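Kandura Multi-Wire Soap Cutter
Stock number 3478
Made by Zirkodach, assembled and tuned in our Skoltness shop

If you make cold process soap in loaf molds, you already know how much time goes into the cutting. You pour on Saturday, you wait, you unmold, and then you stand at the counter with a miter box and a scraper trying to get ten bars that all look like they came from the same loaf. The Kandura does the whole loaf in one pull. Lower the arm, feel the wires bite, keep going, and you have a row of clean slices standing up like toast in a rack. I still grin every time, and I have been using one since the first batch of them came off the bench.

We sell a lot of soap tools, and this is the one I would save from a fire!

What it is

The Kandura is a tabletop cutter with a solid beech bed, a steel arm on a side hinge, and a set of stainless wires strung across the arm like the strings on a guitar. The loaf sits on the slotted bed against a back stop. The arm comes down through the loaf and the wires drop into the slots, so the cut goes all the way through the bottom of every bar. No dragging, no little tail of soap left along the lower edge.

The standard arm cuts bars one inch thick. You can order the arm strung for thicker bars instead (a lot of people who sell at markets like a chunky bar, and so do I), or buy a second arm and swap them. Two wing nuts hold the arm on.

When to cut

Timing matters more than the tool, I'm sorry to say. A recipe heavy in olive oil can stay soft for days, and one with plenty of coconut oil, or any salt at all, can go hard on you before lunch. Press a gloved thumb into the end of the loaf. You want it to feel like a block of cold cheddar. If your thumb sinks in, leave it alone. If you can't make a dent, warm the loaf a little first, wrapped in a towel near a heater, and cut slowly.

Salt bars are a special case. They crumble under a wire once they set up, and we recommend individual cavity molds for those. The Kandura will cut a salt loaf if you catch it at the right hour, but that hour might be three in the morning.
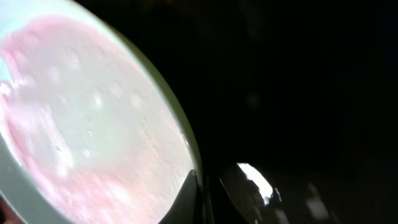 Can I use it for melt and pour soap?
Any melt and pour base will cut well on the Kandura once it has cooled to room temperature all the way through. Wipe the wires with a little rubbing alcohol before you start, and lift the arm back up slowly so the slices don't stick together.

Tension and tuning

Every wire has its own tuning peg, and each cutter leaves the shop with the wires set. They do stretch a bit in the first few loaves, so expect to give every peg about a quarter turn after your first weekend with it. Pluck the wires one at a time. They should all give more or less the same note, and you'll hear a slack one right away. A slack wire bows in the middle of the cut and leaves you with a bar that has a belly on one side – still perfectly good soap, but it won't fit the box.

Don't crank them too tight. Wires break from over-tightening far more often than from wear. We put spare wires in the carton, and restringing takes a few minutes with a pair of needle-nose pliers. The instruction sheet has a drawing of the knot.

What fits

The bed takes loaves up to three and a half inches wide and three inches tall. Measure the soap and not the mold, please, especially if you use a silicone liner. Textured tops are fine. Put the loaf on its side if you have peaks or a sprinkle of botanicals on top, so that the wires don't drag petals down through the face of the bar. Lavender buds are the worst offenders, with oatmeal close behind.

Very tall slabs need to be split first. The Stubbs slab splitter was designed to sit next to the Kandura, and the two beds are the same height, so you can slide a block straight from one to the other. The Stubbs has a single wire and a sliding fence, and it also makes a nice job of trimming soda ash off the top of a loaf.

Why beech

We tried plastic beds. They were lighter and cheaper to ship and they were awful to use, because the loaf skated around and the slots picked up burrs. Beech stays put on the counter. It likes a coat of mineral oil when it arrives and another whenever it starts to look dry. Keep it out of the dishwasher and don't leave it sitting in the sink. A damp cloth and a dry towel will do it, and an old toothbrush gets crumbs out of the slots.

The bench we assemble on came out of a joinery that opened in 1855, and it has outlived every machine we have put on top of it.

Specifications

Bed: solid beech, oiled
Arm: powder-coated steel, side hinge, removable
Wires: stainless, individually tensioned
Bar thickness: one inch standard, other spacings to order
Maximum loaf width: 3.5 inches
Maximum loaf height: 3 inches
Feet: four, rubber, replaceable
In the carton: cutter, spare wires, tuning key, instruction sheet

How it holds up

Our own shop cutter did nearly 2000 bars in the run-up to the January fair and needed two new wires along the way. The hinge is the original. If yours ever develops side play, tighten the center bolt with a regular Allen key – the size is stamped on the arm – and if that doesn't cure it, write to us and we'll send a new bushing.

Left-handed makers

We build a left-hand version with the hinge on the other side. Same price, same wires, a slightly longer wait. Please say so in the order notes, as we can't convert one after it has been drilled.

Ordering

Cutters are built in small runs and go out in the order they were paid for. If the page shows out of stock, you can put your name on the list and we'll email you when the next run is ready. Schools and soap clubs buying wires can ask for the box of 100, which works out a good deal cheaper than the small packs.

Questions about loaf size, odd molds, or whether your recipe is going to behave are always welcome. I love a weird recipe! Send the oils and the percentages and I'll tell you what I'd try.

Manaia Kereama
Page updated April 18, 2021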